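About the Falta Robotics Club

Falta is a student robotics club for years 7 to 12, run after school and on some weekends. We started with a single table and a box of donated motors, and the first members were mostly there to build cars that followed a line of tape. The line followers are still part of what we do with new starters. Over time the club has moved on to hands and arms, and that is now where most of our hours go.

You don't need to be good at maths or own a computer to join. You do need to turn up, look after the gear and be willing to do a task again when it goes wrong. Members come from several schools in the district, and we also take students who are taught at home.

What we do in a session

A session runs for three hours with a break in the middle. We keep groups small, never more than 6 students to a mentor, and everyone changes jobs at the break. One student handles the grippers, one runs the recording and one keeps the log. The log is written by hand in an exercise book, and it goes in the cupboard at the end of the day. New members start on the log. It is a good way to learn what the others are doing before your turn comes.

Beginners work through the Lestomel set first. This is our own set of starter tasks, named after the street where the club used to meet. It covers wiring, simple code, safe use of tools and how to write down a result so that someone else can follow it. Most students finish it in one term. Some take two, and that is fine.

Grippers and cloth

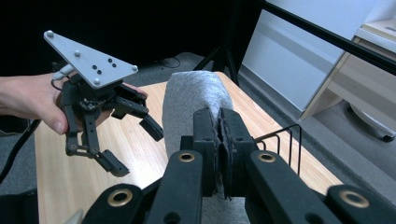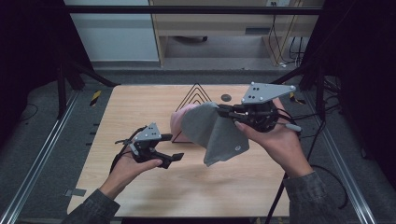 Our main project at the moment is called Drondance. The aim is to teach a robot to pick up and move soft things, and the students show it how by doing the task themselves with hand-held grippers while it is recorded. Soft things are hard. A block stays the same shape when you pick it up, but a gray cloth held by one corner falls into folds, and the folds come out differently each time. Members learn to slow down, to think about where they take hold of the fabric, and to keep the gripper steady during a lift. They also learn to be honest in the log when a take is no good.

Each student records 60 takes on Drondance before going on to the software side. By the end of last term the club had 1177 takes saved and labelled. Labelling is the dull part of the work and everyone does a share of it, mentors included. Older students then use the recordings to train and test small models, and they report back to the whole group on how the tests went.

Competition

We enter the Georgiou Challenge each November. It is a regional event for school-age teams with two divisions, and we usually put a team in both. The junior division is a set course. The senior division is an open project with a ten-minute talk and questions from the judges. Our best result so far is second place in seniors. Teams are picked at the start of spring, and any member who has finished the Lestomel set can put their name down.

Competition is optional. A good number of our members never enter and spend the season on their own projects instead - past ones include a page turner, a plant waterer and a machine that sorts buttons by colour.

Joining

We take new members at the start of each term. The first two sessions are free, and after that there is a term fee to cover parts and room hire. If the fee is a problem, talk to us and we will work something out. Students should wear closed shoes and tie back long hair. Bring a drink bottle and a pencil. We supply all tools and safety glasses.

Parents are welcome to stay and watch, and there is a kettle in the back room. Our next open day is on 30/01/2021 from ten until one. Club members will be running the grippers and visitors of any age can have a go. Enrolment forms will be at the front desk.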